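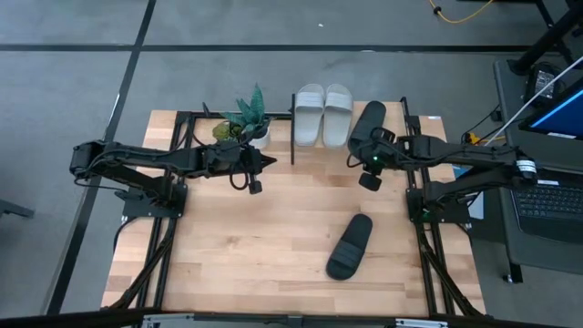 第四章 成对物品整理任务的设置

本章适用于 Saltach 双臂工作台的标准版和加长版。开始之前，应已完成第二章的机架安装和第三章的单臂回零。成对物品任务要求两只手臂共用一块台面，按固定顺序取放同类物品，例如鞋、手套、杯与杯盖。本章以拖鞋为练习物：黑色一双为操作对象，浅灰色一双并排放在台面后缘，鞋尖朝向台面前侧，作为摆放姿态的参照。右夹爪先取一只黑色拖鞋，另一只平放在台面上。拖鞋较轻，外形不对称，适合检验夹持角度和放置方向。

4.1 准备工作

1. 确认机架四周的导轨螺钉已拧紧。用手轻推横梁，台面不应有可察觉的晃动。
2. 检查两侧基座的固定螺栓。基座如有松动，按第二章的顺序重新紧固，再重做单臂回零。
3. 将线缆沿导轨理顺，用随机附带的扎带固定。关节附近须留出活动余量，手臂伸到最远处时线缆不得绷紧。
4. 将笔记本电脑放在机架外侧的支架上，打开 Una 控制软件，等待左右两臂的状态栏都显示“就绪”。
5. 清洁夹指内侧的接触面。使用干布，不要使用酒精或含油清洁剂。

注意：笔记本电脑及其电源线必须位于手臂活动范围之外。支架的位置调整后，须重新运行一次“范围检查”。

4.2 设定工作区

1. 在 Una 中选择“任务”＞“新建”＞“成对物品”。
2. 输入任务名称。名称可用中文、英文字母和数字，不可使用斜杠。
3. 点选台面四角，软件自动生成可用区域。区域边线应落在台面以内，不要压到导轨。
4. 在可用区域内划出三个分区：取物区、参照区、放置区。分区之间不得重叠。
5. 若台面上有不参与任务的物品（花盆、文具、工具盒等），用“避让框”将其圈出。避让框的高度应大于物品的实际高度，植物要按叶尖计算。
6. 点击“保存分区”。

说明：避让框只对自动运行有效。手动拖动手臂时软件不作阻挡，操作者须自行留意。

4.3 放置练习物

1. 将参照用的一双放入参照区，两只并排，朝向一致。
2. 将待操作的一双放入取物区，鞋底朝下。两只之间留出足够夹指进入的空隙。
3. 在“物品”页中选择“拖鞋（单带）”。该模板已包含鞋面宽带与鞋底的夹持点，无需另行标注。
4. 点击“识别”。屏幕上应出现与物品数量相同的轮廓线。

如果有轮廓线缺失，先检查照明，再检查物品颜色是否与台面过于接近。黑色物品在浅色木台面上一般可以直接识别。深色台面请改用浅色练习物，或在物品下方垫一张纯色垫纸。

4.4 设定夹持参数

1. 打开“夹爪”页，将夹持力设为 14。此数值为软件内部刻度，范围从 2 到 95，不对应牛顿值。
2. 将接近速度设为“低”。首次运行请勿使用“中”或“高”。
3. 选择夹持部位。拖鞋可选“鞋底侧缘”或“鞋带中部”。前者较稳，后者便于翻转。
4. 将未参与当前步骤的手臂设为“张开等待”。等待中的夹爪应停在本侧半区，不要伸入对侧。
5. 点击“单步试夹”，观察夹指接触物品时的位置。若物品被推动，降低接近高度后再试。

警告：试夹期间不得将手伸入机架以内。需要调整物品时，先按“暂停”，等两臂完全停止后再操作。夹爪仍夹着物品时断电，物品可能掉落。

4.5 运行任务

1. 按“运行”。右臂先动作，左臂处于等待状态。如需由左臂先动作，在“顺序”页中交换。
2. 右臂夹起第一只后，会在台面上方短暂停留，由软件核对物品朝向。此时物品与参照物的方向可以不同，软件会在放置前计算转动量。
3. 核对完成后，右臂将物品送入放置区，松开夹指并退回。
4. 第二只由距离较近的手臂完成。两臂距离相当时，仍由右臂执行。
5. 全部完成后，软件显示结果页，列出每只的放置偏差。

若核对失败，任务自动停止，物品保持夹持状态。在屏幕上选择“放回原处”，不要直接用手取下。

4.6 录制与保存

每次运行都会生成一条记录，包括关节位置、夹爪开合和结果页内容。本机默认保留最近 288 条，超出后从最早的一条开始覆盖。需要长期保存的记录，请在“记录”页勾选后导出到外部硬盘。导出一整批记录用时较长，期间请勿合上笔记本电脑的屏幕。

多人共用一台设备时，建议各自建立用户名。用户之间的夹持参数互不影响，工作区设置则为共用，修改后对所有用户生效。

4.7 常见问题

夹起后物品缓慢下滑
夹持力偏低，或夹指接触面有灰尘。先清洁，再每次将夹持力增加 2，直至物品不再滑动。持续加大可能在软质鞋底上留下压痕。

放下后物品倾倒或翻面
放置高度偏大。在“放置”页中降低松开高度，并将松开速度设为“低”。

两臂同时停止，屏幕提示“区域冲突”
两只手臂的路径有交叉。检查放置区是否过于靠近台面中线，或在“顺序”页中勾选“依次执行”。勾选后总用时会增加。

夹爪指示灯熄灭
检查该侧基座处的接头是否插到底。插拔前必须关闭电源。重新上电后指示灯应为绿色，仍不亮时请联系技术支持，不要自行拆开夹爪外壳。

轮廓线与物品错位
固定相机可能被碰动。按附录二重新校准，校准板应平放在台面中央，四角不得翘起。

4.8 附件与选购件

标准版随机附带：夹指两副、扎带一包、校准板一块、内六角扳手一套。
选购件：Plamberg 软质夹指（适用于表面易划伤的物品）、加宽夹指、台面垫。

更换软质夹指后，须在“夹爪”页中将型号改为对应选项，并重新执行 4.4 的全部步骤。原有夹持力数值不能沿用。加宽夹指不适用于并排紧靠的物品。

夹指属于消耗件，不在整机保修范围内。接触面出现裂纹或明显磨平时应成对更换。

下一章：第五章 自定义物品模板

Saltach 双臂工作台用户手册 | 技术支持：请通过 Una 软件“帮助”页提交 | © Saltach 版权所有 | 返回顶部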